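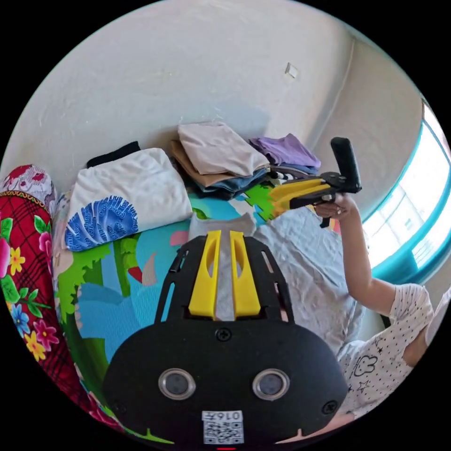

4. Showing the task by hand

Figure 3. A moment from a clothes-stacking demonstration on a bed, as the camera on one hand-held gripper has it. The second gripper is held up at the right. Both tools have yellow fingers.

I should say up front that I came to this project as a teleoperation person. I spent years in front of a leader arm, moving it very slowly while a follower arm across the room did something almost but not quite like what I wanted, and I was pretty attached to the whole business. So when Danica Štěpánek suggested that we collect the laundry part of the Plamero set with hand-held grippers, in people's bedrooms, with no robot anywhere near, I grumbled for a good week. This section is partly the record of how I stopped grumbling (mostly).

4.1 What we asked people to do

The task is small and dull, which I like. A person starts with clothes on a bed and finishes with a stack of folded ones. We gave demonstrators a gripper for each hand and one page of instructions, and the page got shorter every time we revised it. The first version told people which fold to use for a T-shirt. Everybody ignored it and folded the way they always fold, so we crossed that part out and let the variety in. If you want a policy that copes with other people's laundry, you may as well train it on other people's folding!

The instructions that survived are these. Keep both grippers on or over the bed while an episode is running. Squeeze the trigger all the way when you mean to hold something. Use the fingers, and don't help with your wrist or your elbow. Stop when the stack looks the way you'd want it to look in your own closet.

That last one caused a long argument between me and Sándor Vida, who wanted a measurable end state (stack height, edge alignment, that sort of thing). I wanted the person to decide. We ended up going with the person, and then adding Sándor's measurements afterward from the recordings, so we both got to feel we'd won.

We did not tidy the rooms and we did not bring our own bedding. Figure 3 gives a fair idea of what a policy has to look past: a child's blanket in bright colors, a wrinkled grey sheet, a floral plaid hanging off to the left, and a window pouring in light on the right. The stack in the middle, pink over tan over denim blue, is what matters for the task, and it takes up a pretty modest share of all that. On the lab table in Felov, where our teleoperated episodes come from, the background is one plain mat. I knew that was a difference on paper. I hadn't really felt it until I sat and scrubbed through the home recordings for an afternoon.

4.2 Demonstrations and what we kept

We recorded 1368 episodes with the hand-held grippers and kept 901 of them. That sounds like a brutal cut, and I've been asked about it every time I've shown these numbers, so let me go through where the rest went.

The biggest loss was tracking. We recover the path of each gripper from its own camera, and that goes badly when the view is mostly one flat surface very close up. Laundry is full of that. You bring the fingers down to a white sheet, the sheet fills the view, and the estimated path wanders off somewhere into the next room. Patterned bedding turned out to be our friend here, and so did anything fixed to a wall. We started out asking demonstrators to pick a plain bedspread if they had one (my idea, sorry) and reversed that advice as soon as we saw the tracking results.

Next came episodes where somebody put a gripper down and used a bare hand. I have a lot of sympathy. Turning a sleeve right side out with two slotted fingers is a miserable job, and people's patience gives out. We threw those episodes away whole. Danica argued for cutting them into pieces and keeping the good stretches, and we may still do that, but it needs someone to mark the cuts by hand and I wasn't volunteering.

The remaining rejects are a mixed bag of half-squeezed triggers, episodes that were started and abandoned, and recordings where the two grippers' clocks didn't line up well enough to trust. Kadlec, the alignment tool we wrote for this, now checks the clocks before it lets a session begin. It didn't in the first few homes.

For comparison we have 319 teleoperated episodes of the same task, collected on the two-arm setup in Felov with the same style of fingers mounted on the arms. We kept every one of those, but that's a little misleading. A teleoperator who fumbles just hits reset and goes again, so the bad ones never get saved in the first place.

4.3 What the two kinds of demonstration look like side by side

Speed is the thing everyone notices first. People holding the grippers move almost the way they would with bare hands once they've got used to the tool. They slide a folded shirt onto the stack with one hand while the other is already on its way to the next garment. Teleoperated episodes are stop and go. The operator moves, checks the screen, moves again. I had always thought of my own teleoperation as pretty fluid, and then I saw my joint traces plotted under a hand-held demonstration, and, well. There are a great many flat bits.

The second difference took me longer to see. When people hold a gripper, they feel the cloth through it. Not very well, I grant you, but well enough that they adjust: they press down on the mattress before closing, or give a small tug to find out whether they've caught one layer or two. My teleoperated demonstrations have hardly any of this. I was going by sight only, so I'd close the fingers, lift, see two layers come up, and put it all down again. A policy trained on my episodes learns the lifting and putting down. It picked up my bad habit so faithfully that Sándor could tell which episodes in a mixed set were mine.

The hand-held side has its own trouble, though, and I don't want to oversell it. A person's arms can go where a robot's arms can't. Demonstrators lean across the bed, cross one arm over the other, or hold a gripper with its handle pointing straight up, and plenty of those poses are out of reach for the arms in Felov. We run every kept episode through a reachability check before training and mark the stretches that fail. Those marked stretches are masked out of the loss but the images stay in as context. We tried deleting them completely and the policies got jumpy at the joins.

There is also the matter of the person being in view. With two grippers in use, each camera regularly picks up the other tool, the hand holding it and a sleeve or some shirt front. On the robot, the same camera picks up a metal arm. We were worried about this and built a whole masking step for it, called Fakeck, that paints over hands and arms before training. We compared policies with and without it, and the gap was smaller than the spread between training seeds. I'd spent most of October on Fakeck, so I ran the comparison twice more in the hope of a different answer. It stays in the pipeline for privacy and we make no other claim for it.

4.4 Mixing the two

Our best policy uses both kinds of data. We train first on the 901 hand-held episodes, then continue on a small slice of the teleoperated ones. I expected we'd need all 319 for that second stage. We used 100 in the end, picked at random, and adding the others gave us nothing we could measure on the stacking task.

My reading is that the home episodes teach what cloth does and what a decent stack is, and the teleoperated ones teach the policy about the body it's been given: how far it reaches, how slowly its fingers close, how much its wrist sags under a pair of jeans. I hold that reading loosely. Danica's view is that the second stage mainly fixes a delay mismatch between the hand-held triggers and the motorized fingers, and that we could get the same gain by shifting the gripper signal a few steps. We tested a crude version of her idea and it recovered part of the gain. A finer version is still to do, and Section 6 says what it would take.

One practical note for anyone planning something similar. Order your sessions so that the same person does at least one hand-held session before sitting down to teleoperate. We did this by accident with the last few operators and their teleoperated episodes have noticeably fewer of those flat bits. They'd also taken up the small tug, even though they couldn't feel anything back from it, and on screen you can often see the second layer drop away when they do it. I've since started doing it myself.

4.5 Garments we left out

Socks are not in the set, and neither are fitted sheets. Socks were dropped because the fingers hide them almost entirely from the gripper's own camera at the moment of grasping, and neither the tracking nor the policy had much to go on. Fitted sheets were dropped because our demonstrators couldn't fold them to their own satisfaction, with the grippers or without, and we had no agreed picture of what a finished one should look like. Towels are in, but only where the household happened to have them in the pile.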